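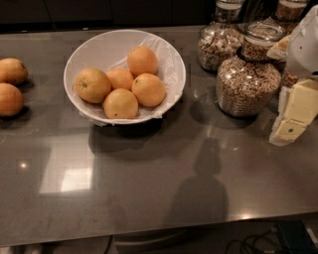
**Figure 2.** Counter layout for the fruit bowl chore at Prenholm. Loose oranges lie at the left, the lined bowl is left of center, and the storage jars stand at the upper right.

## 4. Counter and bench chores

This section reports the three chores we ran with Drelano, the arm described in Section 3, under the Um controller. Two of them are kitchen chores and were run at Prenholm. The third is a bench chore from the Jomach shop. We picked them from the list of requests that came out of the interviews in January, where people in homes and small shops told us which jobs they would hand over first if they could. None of the three is hard for an adult. We wanted to know how far a single arm with a plain gripper gets on jobs of this kind when the room is left as it is.

Each chore was attempted 100 times, for a total of 300 trials. The results in this section use the trial log as it stood on Aug 10, 2019. Trials that ended because of a power or network fault were repeated and do not appear in the log.

### 4.1 Fruit bowl

The fruit bowl chore asks the arm to pick up one named orange and set it down at a named spot. The spot can be in the bowl or on the counter, so the same setup covers both filling the bowl and taking fruit out of it. A trial counts as a success if the orange is at rest within a hand's width of the target when the arm returns to its start pose, with no other fruit off the counter and no peel broken.

The setup has three features that matter for the results. First, the bowl has a crumpled white liner that bunches up on one side and comes over the rim. The interviews were clear that people line fruit bowls with whatever is at hand, and we kept the liner for that reason. It is light, it folds, and a fingertip that goes down between an orange and the wall of the bowl will often catch it. Second, the fruit is piled. An orange in the middle of the group touches its neighbors on several sides, and there is little open space for a finger on either side of it. Third, the counter is dark and glossy. It gives back the ceiling light as a bright patch, and objects throw dark, soft-edged shadows that the segmentation step sometimes takes for part of the object.

The storage jars to the right of the bowl were left standing where the kitchen staff keep them. They limit the approach. The arm comes in from the right and has to pass over them or behind them to reach the bowl, and the planner treats every jar as a cylinder with a margin added to it. With the default margin, the planner found no path at all to some of the fruit. We cut the margin until a path existed for every orange and then left it alone for the full set of trials.

### 4.2 Reaching into the bowl

Most of the difficulty is in the last few inches. Above the rim, the arm moves freely and the position error is small compared with the size of an orange. Inside the rim, the gripper, the wrist housing and the fruit share a small space, and the wrist hides part of the pile from the head camera. The controller then has to work from the last clear view it had. If a neighboring orange rolls during the approach, the stored view is wrong and the fingers close on the wrong place.

We tried two ways of dealing with this. In the first, the arm descends in one motion. In the second, it stops above the rim, takes a new view, and only then goes down. The second way takes longer but was kept for all reported trials, as it reduced the number of times the arm pressed fruit against the wall of the bowl. We also tried a third method, in which the arm nudges the pile before grasping to open a gap. It helped with fruit in the middle and hurt with fruit near the rim, where a nudged orange could go over the side. It was dropped.

The finger shape works against the arm here. Drelano's fingers are flat and rectangular, made for boxes and small parts. On a sphere they touch over a small area, and the orange can turn between them as it is lifted. Dimpled peel gives a better hold than the smooth plastic test balls used in earlier work, so results on test balls should not be carried over to fruit in either direction without checking.
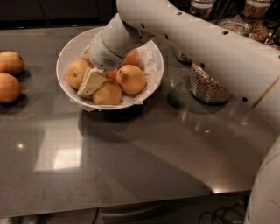 ### 4.3 Results for the fruit bowl

Drelano completed the chore in 37 of 100 trials. Failures fall into four groups.

- **Missed grasp.** The fingers closed on air or on the side of a neighboring orange. This was the largest group.
- **Liner caught.** The fingers picked up the orange and a fold of the liner together. In mild cases the liner slid free. In the others the bowl shifted on the counter and the trial was stopped.
- **Dropped in transit.** The orange turned in the grip and fell, nearly always in the first part of the lift.
- **No attempt.** The planner gave up because it could not find a path that kept clear of the jars and the rim.

Position in the pile mattered more than any setting we changed. Fruit resting loose on the open counter was the easiest, although the far left of the counter is near the limit of the arm's reach and the approach there is slow. Fruit on top of the pile came next. Oranges low in the bowl, with others leaning on them, were seldom picked up on the first attempt. A person would simply take a different orange, and in a home that would usually be fine. We scored it as a failure because the task named the orange, but we note that a looser task ("bring me an orange") would give a better number. Which of the two is the fair test depends on what the person asked for.

Lighting had a smaller effect than we expected. The bright reflection on the front left of the counter was masked out after the first pilot trials, and after that we saw few errors that could be traced to it. Shadows were more of a problem. The bowl throws a large dark shadow in front of it, and the arm adds its own, which moves as the arm moves. Our background model was built from a still counter and did not handle this well.

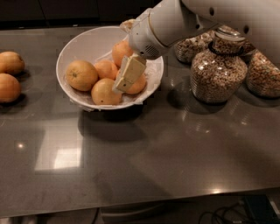 **Figure 3.** Gripper held over the fruit at the right side of the bowl. The wrist housing covers part of the rear rim from the head view.

The view in Figure 3 is typical of the problem described in Section 4.2. The orange below the fingers is partly hidden by them, and the oranges beside it leave little space. The fingers overlap the right part of the pile, so any sideways correction at this height risks contact with fruit that is not the target. A camera mounted in the wrist would help, and we say more about that in Section 6.

### 4.4 Jar return

The jar return chore asks the arm to lift a storage jar by the neck and put it back in a marked place at the rear of the counter. Clear glass is known to be difficult for depth cameras, and it was difficult here. The contents helped. A jar full of cereal gives the camera something to see, and the arm found full jars more reliably than low ones. With a jar that was nearly empty, the depth image often showed only the counter behind it.

Lifting was a separate matter. A full jar of the large size is close to the payload limit of the arm when the arm is stretched out, and the controller slowed down or stopped on many of these trials. We did not see a jar break, but the arm was stopped by hand more than once when a jar began to tilt. For this reason we do not think the chore should be run near people at present. Rounded jars that widen below the neck were worse than straight ones, since the fingers have nothing flat to press on.

### 4.5 Bench sorting

The bench chore at Jomach was run with the same arm, fingers and controller. Drelano had to move machined brackets from a mixed tray to the correct bin. The brackets have flat faces, and they do not roll. The tray is a fixed size and is bolted to the bench. The arm did better here than on either kitchen chore, and the failures were mostly brackets lying on top of each other at odd angles.

It would be easy to read this as showing that shops are ready for such an arm and homes are not. We would be careful with that. Much of the gap comes from the fingers, which suit brackets, and from the bolted tray, which was in place before we arrived. When the shop staff put the same brackets in a loose cardboard box with packing paper in it, the arm began to catch the paper much as it caught the liner in the bowl. We ran too few of these extra trials to report a rate.

### 4.6 Time

Success is only part of the question. A person at Prenholm can move an orange to or from the bowl faster than Drelano can finish its second look at the pile. In the shop this matters less - the sorting can run over lunch - but on a kitchen counter the arm is in the way while it works. Staff who shared the counter with it asked mainly for two things: that it move out of the way when they needed the jars, and that it give up sooner when a grasp was clearly going wrong. The second of these is a setting in Um, and we have since lowered it. The first needs changes to the planner, which are described in the next section.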